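Why can you see through some things? 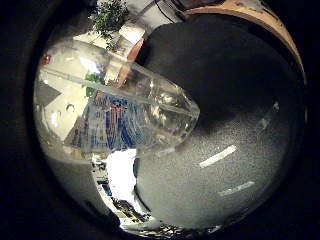 Clear plastic with lots of angles. See the white highlights?

Hello, it's Viola again! Last week a reader asked me why you can see through a window but you can't see through a door. I love this one.

Light travels in straight lines until it meets something. When it meets a door, the door soaks some of it up and bounces the rest back, so none gets to the other side. We call that opaque (say it "oh-PAKE"). Glass and clear plastic let most of the light carry on through, and the word for that is transparent.

Then there's the in-between stuff, like greaseproof paper. Light gets through but it's all jumbled up, so you just see a glow. That's translucent.

Clear things still bounce back a little light, and that's what makes them sparkle!

Try it at home: take a torch into a dark room and shine it at a sock, a sandwich bag and a sheet of kitchen paper. Which one makes the darkest shadow on the wall?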